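Killenura Settles the Matter of the Long Tables, for Now

By Seema Chaudhary
10/03/2026

KILLENURA – The town library will keep its long shared tables, at least until June, after a meeting on Monday night that was scheduled for 45 minutes and ran until the lights in the parking lot went off.

The vote was 9 to 7 against a plan to replace the tables in the main reading room with single-seat booths. Each booth would have come with its own lamp, its own outlet and a padded wall on three sides, so that a person could read the newspaper in conditions normally reserved for recording an album.

Supporters of the booths say the long tables are noisy, hard to clean and prone to what the official proposal called "territorial use." Everyone in the room understood this to mean coats. A coat on a chair at the library can hold a seat through lunch and, in the winter, well into the afternoon.

"I have seen one man take up four places with a single crossword," said Devendra Solanki, who wrote the proposal and read all of it aloud. "He had a separate area for the eraser."

The man was later identified as Kauko Ruotsalainen, by Kauko Ruotsalainen, who stood up in the third row and said it was two places and a cryptic.

Ruotsalainen has used the reading room most weekdays since he retired from the Varov paper mill. He spoke against the booths for the full three minutes allowed, then for three more that had been given to his neighbor. The tables, he said, were where he learned who had died, whose roof leaked and which dentist to avoid. A booth would tell him none of that.

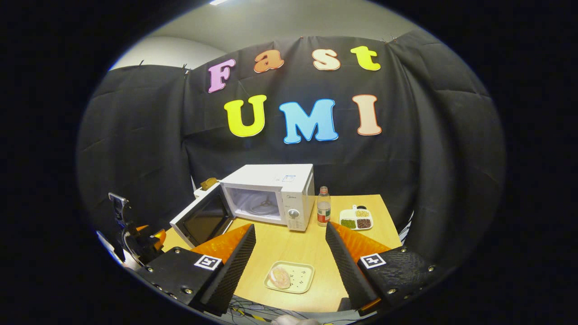
A light wooden tabletop against a black fabric backdrop.

Money came up late, as it tends to in Killenura, and took over. The supplier, Mathur, offered the town 28 booths from its Melow line, with delivery and assembly included and removal of the old tables listed as an extra. Harish Pal, the library director, told the meeting that the extra was larger than he would have liked. Asked how large he would have liked it, he said he would have liked it to be zero.

There was also the question of where the tables would go. One speaker suggested the high school. A teacher in the audience said the high school had sent them to the library in the first place. Pal checked his notes and said this was correct.

A petition to keep the tables carried 1,000 signatures, a figure so tidy that Solanki asked to see it. He spent part of the public comment period turning pages near the window and came back to report that the signatures looked fine, and that one of them was his wife's.

Shanti Tripathi, who runs the after-school homework club, had been expected to back the booths. She asked instead how a group of children was supposed to do a group project in furniture built for one. The Mathur brochure, which had been passed along the rows, shows a smiling student alone with a laptop. Tripathi held it up and said she had never met a child that clean.

Her preference is for the tables to stay and for the chairs to go. The chairs were not on the agenda, and the chair of the meeting said so. Several people spoke about the chairs anyway. Two have arms that come off in the hand. One leans to the left and has its regulars.

Solanki took the result with some grace. He said he would return in June with a smaller plan for a row of booths along the back wall, near the atlases, where he believes there is little traffic and few coats. He has also asked for a rule limiting any unattended garment to half an hour. Pal said the library would look into it, though he wanted to know who would be timing the garments, and on whose wages.

In the meantime, the tables will be sanded and refinished over two weekends, beginning with the one closest to the radiator. The reading room will stay open during the work, with seating moved to the magazine section – a decision that is already unpopular with the people who sit in the magazine section.

Ruotsalainen said he had no objection to the sanding as long as his end was done last. He then asked whether the varnish would be shiny, as a shiny table throws the light back up at a person who is trying to think. Pal promised him matte.

Comments on the refinishing schedule can be left in the box at the front desk. The box is the one marked "Lost Gloves," until a new label is printed.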